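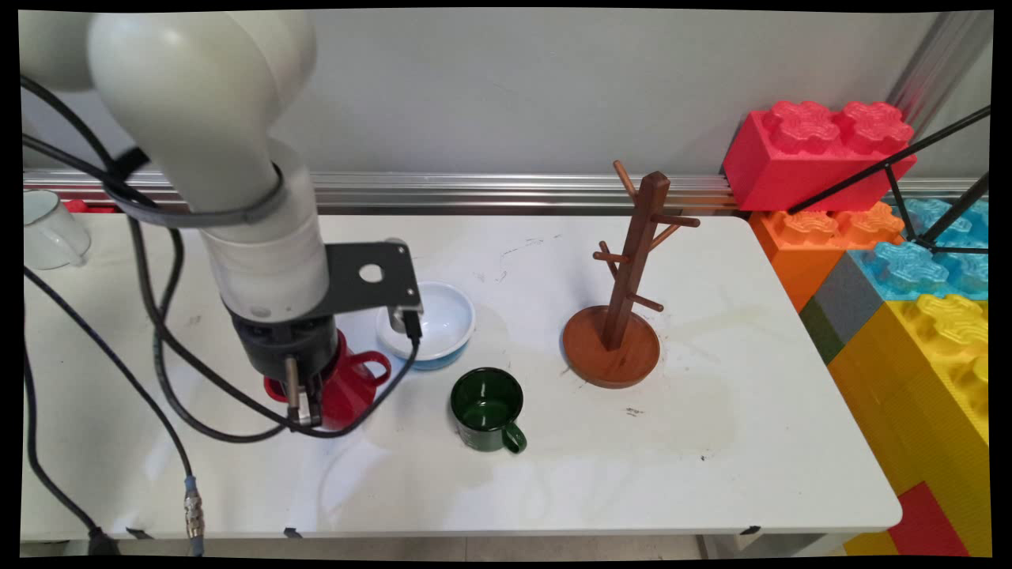
Gulport Food and Heritage Walk – Working Group
Minutes of the meeting held Apr 14, 2019, upstairs at the Sperling

Present: the chair, the secretary (minutes), both walk leaders, the map editor, the representative of the harbor merchants, and the member for Mandholm, who arrived during item 2 and asked that item 1 be repeated. It was not.

Apologies: the museum, again.

1. Minutes of the last meeting
Accepted with one correction. The secretary had recorded that the fish pie at the Sperling was "historic." The merchants' representative had said that the recipe was historic. The pie is made fresh daily. The secretary regrets the error and has since had the pie.

2. The route
The walk leaders tried the full route last month, from the old ferry steps to the noodle counter on Nurumano Lane. The published walking time is 80 minutes. It took them 100, and they skipped the chapel. One leader blamed the hill. The other blamed the bakery, where the first leader had gone back for a second bun.

Options discussed: drop the chapel, drop the hill, or print a longer time. The hill can't be dropped without moving the noodle counter, and the owners were not keen. The chapel has a fine painted ceiling and is the only stop on the route with seats and no menu. Agreed to print 100 minutes and say nothing about buns.

The member for Mandholm asked why the route doesn't enter Mandholm. The chair said that Mandholm is across the river. The member said there is a bridge. The chair agreed that there is a bridge. Carried over to the next meeting, as it was from the last one.

3. Nurumano Lane
The lane now has 10 places to eat, if the window that sells only dumplings is counted. There was a long discussion of whether a window is a place. The map editor needs an answer because the key has a symbol for "restaurant" and a symbol for "snack," and neither of them looks like a window. Agreed: snack.

The lane's reputation rests on the noodle counter and its clear broth, and most visitors come for that, stand in line, eat and go home. The group would like them to walk as far as the old printing works, where the town's posters and playing cards used to be made and where the upstairs room is open to the public. Suggestions:

– a sign at the end of the lane (the last sign is believed to be in a student's bedroom)
– a discount at the counter for anyone showing a ticket stub from the printing works (the counter has not been asked)
– opening the printing works at lunchtime, when people are there, in place of the present hours, when they aren't

The third idea was felt to be radical but was supported. The secretary will write to the trust that runs the building.

4. The leaflet
A proof was passed around. Comments:

The cover line, "Gulport: A Taste of What Was," was thought to suggest that the food had gone off. The map editor will try again.

The paragraph on the cannery should mention the cannery.

The harbor is shown on the wrong side of the fold, so that a visitor following the leaflet carefully would enter it.

Opening hours should be checked by telephone this time. Last year's were copied from the year before, and one of the cafes listed had become a dentist.

5. Fall music evening
The Sperling has offered its back room in September for an evening of chamber music with supper. The string quartet is willing. It asks that soup not be served during the slow movement, after what happened with the crackers. Agreed that supper will come in the interval. The merchants' representative asked whether the quartet could play something livelier. The chair will ask, in those words or better ones.

Tickets to be sold at the printing works, subject to its being open.

6. Any other business
The merchants' representative reported two complaints about the walk. One was that it had too much history in it. The other was that it had too much food. The chair proposed that the two visitors be introduced.

The member for Mandholm asked that it be minuted that Mandholm has a very good smokehouse. Minuted.

Actions
Chair: quartet; bridge.
Secretary: letter to the trust.
Map editor: cover line, harbor, snack symbol.
Walk leaders: telephone every cafe on the list.
Member for Mandholm: to bring samples from the smokehouse. Carried unanimously.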